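Review: Karna stem injector for woody weeds and cactus

By Yuzhen Cui
September 20, 2021

The Karna is a hand-held injector for putting herbicide straight into the stem or pad of a weed. It is sold by Billwood, a small supplier of land care tools, and it comes as a kit: the injector body, a one-liter backpack bottle, a feed hose, three needles, a spare seal set and a belt holster. I used it on a grazing block at Sengar, where tree pear and a scatter of young mesquite have been moving up a dry creek line for several years. I paid for the kit. Billwood did not see this review before it went up.

Injection is slow work compared with spraying. The case for it is that the chemical goes into the target plant and very little goes anywhere else. On the creek line that matters, as there is native grass right up to the base of most of the pear, and stock water below it.

Build

The body is cast alloy with a molded grip. The trigger pulls straight back and has a positive stop at the end of each stroke. Dose is set by a threaded collar behind the barrel, marked from one to five milliliters. The collar has a lock ring, and the lock ring holds. On the older Raris unit that I have used for most of my weed work, the collar creeps under vibration and needs to be checked every few plants. I did not see the Karna's collar move in any session.

The needles are stainless with a closed tip and side ports. A closed tip is the right choice for cactus, where an open needle cores a plug out of the pad and then blocks. I had three blockages over the whole trial, all in old, corky trunks at ground level. Each one cleared when I backed the needle out and flushed it with water.

The hose is the weak part of the kit. It is stiff when cold and takes a set from being coiled in the box. It also joins the body on the left side, so a left-handed user has it across the wrist. Yogesh Rajput, who worked the upper section of the creek with me, is left-handed and ended up running it over his shoulder with a strap.

Seals and cleaning

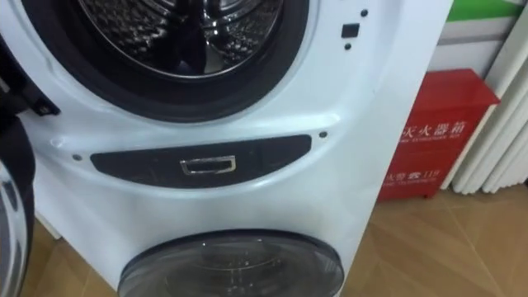 Seal life decides what an injector costs to own. The Karna uses two O-rings on the piston and a lip seal at the needle end, all in black rubber, and all three can be reached by unscrewing the front cap with the supplied key. People who have not rebuilt an injector tend to assume the seal will be something heavy, like the thick black gasket around the door of a front-loading washing machine. The O-rings in the Karna are far smaller than that, and they tolerate very little grit. One grain of creek sand under the lip seal was enough to start a weep at the needle. Wipe the cap threads before opening it, and keep the spare set in a closed tin.

After each session I ran three full bottles of clean water through the unit, then a little vegetable oil. The manual asks for silicone grease on the piston once a month in regular use. The supplied sachet is small and will not last a season.

Keep the rinse water and the gear itself away from household sinks and laundries. I rinse into a marked drum in the shed.

Dose accuracy

I measured output on the bench with water and a graduated cylinder. At the three-milliliter setting, 20 strokes should deliver 60 milliliters. The Karna gave 60 on the first run and 60 on the second, as near as I could read the cylinder. With the bottle almost empty the result fell to 49, with visible air in the hose. The pickup tube stops short of the bottom of the bottle, so the last part of each fill is not reliable. I now refill early and treat the remainder as dead volume. A longer tube would fix it.

At the one-milliliter setting the spread between strokes was wider. I would not use that setting for anything that depends on a close dose.

Field use

We treated 70 tree pear plants in the first session, most of them below head height. The method was one injection per set number of pads, with the rate and spacing taken from the herbicide label. Follow your own label and your own local rules. They differ by product and by region, and the injector manual is no guide to either.

Pads took the needle with hand pressure alone. Trunks needed a firm push, and in the oldest ones I drilled a pilot hole first. For the mesquite, drilling was needed every time. Billwood's page says the needle will enter "soft woody stems" unaided. Mesquite is not a soft woody stem, at any age that I tried.

Return checks are still under way. Plants injected in July have yellowed and begun to drop pads. Dropped pads can root, so they are being collected and the ground beneath is being checked again in spring. I will not give a kill rate until then.
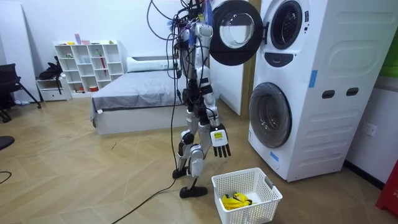
Reading time: 5 minutes

Fatigue and safety

The trigger return spring is strong. After a long session my forearm was sore, and Yogesh reported the same. A two-finger trigger would spread the load better than the present one – the Raris has this, and it is the one point on which I prefer the older tool.

The needle guard is a push-on plastic sleeve with no tether. I lost one in long grass. Ferdinand Bachmann at Billwood answered my email about it and posted a replacement, and he said that a tethered guard is planned. Until it arrives, tie a length of cord to the sleeve and fix the other end to the holster.

Wear gloves that resist both the chemical and the spines. In practice this means two pairs, a leather one outside a nitrile one, and the trigger opening is only just large enough for them.

Verdict

The Karna doses well in the middle of its range, locks properly and can be stripped in the field with one key. Against that, the hose is poor, the bottle does not empty fully and the guard is easy to lose. For scattered cactus near grass or water I would buy it again. For dense stands it is the wrong tool, and for hardwood seedlings a drill and a plain dosing gun will do the same job for less money.

Spare seal sets and needles are sold separately. Order a seal set with the kit.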